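Clivberg Community Hall
Kitchen and Refreshment Room Walk-Through, with Comments
Checked by: Houda Ezzat
Date of walk-through: 23 Mar 2000
Copy to: Fouad Abdel Hamid, bookings

Hello all, and thank you for leaving the keys where I could find them this time. I've kept to the same order as the October sheet so the two can be laid side by side. Anything marked OK needs nothing from you. Anything marked FIX has a name next to it, and if it's your name and you can't get to it, please just tell me and we'll sort something out between us.

1. Entrance and hallway
Floor mat lies flat, no curled corners: OK
Hall lights, both switches: OK
Exit sign lit: OK
Coat rack fixed to wall: FIX (Fouad)
Comment: The left bracket has worked loose again. It held up fine when I leaned on it, but a winter evening's worth of wet coats is a good deal heavier than I am, so please put in longer screws before the next big booking.

2. Kitchen
Refrigerator temperature: OK, 41 degrees when I opened the door and the same after I had been all the way through the cupboards.
Freezer seal: OK
Dish machine rinse temperature: OK, 184 on the dial
Fire extinguisher, pin and tag: OK
Fire blanket in its pouch: FIX (Houda)
Comment: The blanket was folded very nicely on top of the microwave. I know it looks like a good clean cloth for the trays, and I do understand the temptation, but it has to hang by the door where a person in a hurry will reach for it. I'll put up a bigger label. The Wusetti range is in better shape than I expected after the pancake supper, though the back left burner is slow to light and I'd like the Paltodix people to look at it when they come for the boiler. Please use the other burners until then.

3. Snacks and cold food
Packaged items sealed and in date: OK
Shelving and stands wiped down: OK
Sandwiches kept cold until serving: FIX (everyone)
Baskets and trays clean before use: OK
Comment: Chocolate and chips can sit out all day and come to no harm. Sandwiches can't, and I would so much like us to get into the habit of bringing them out a few at a time and keeping the rest in the refrigerator. Write the time they came out on a slip of paper and tuck it beside them. If you find a sandwich and no slip, throw the sandwich away, even if it breaks your heart.

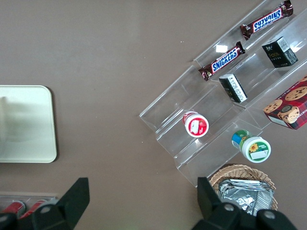
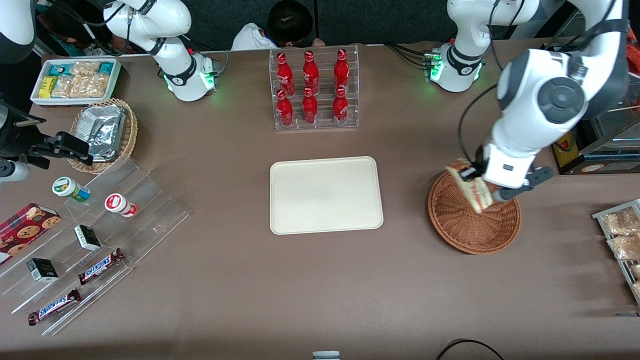 First photo: Snickers on the clear stand. Second photo: sandwich over the wicker basket.

4. Main room
Chairs stacked no higher than the line on the wall: OK
Folding table legs lock: FIX (Fouad)
Outlet covers: OK
Windows open and close: OK, with a bit of persuasion on the street side
Comment: One of the long tables has a leg that clicks but doesn't catch. I have tied a red ribbon on it and turned it to face the wall. Please don't take the ribbon off because it looks festive! The posted limit for this room is still 20 people at tables, and the Cifuentes family, who have it for the christening, have been told so and were very gracious about it.

5. Restrooms
Hot water not scalding: OK
Grab bar firm: OK
Floor dry, wet floor sign on hand: OK
Comment: Lovely and clean. Whoever brought the lemon soap, thank you, it makes such a difference.

6. Paperwork
First aid box list: FIX (Houda), we're out of the small bandages
Emergency numbers by the phone: OK
Repair money left for the year: $645
Comment: The table leg and the coat rack come first out of that, and then the burner if Paltodix want to charge us for it. I'd still like a new stepladder, but I can wait. Fouad, would you initial items 1 and 4 when they're done and slide the sheet back under the office door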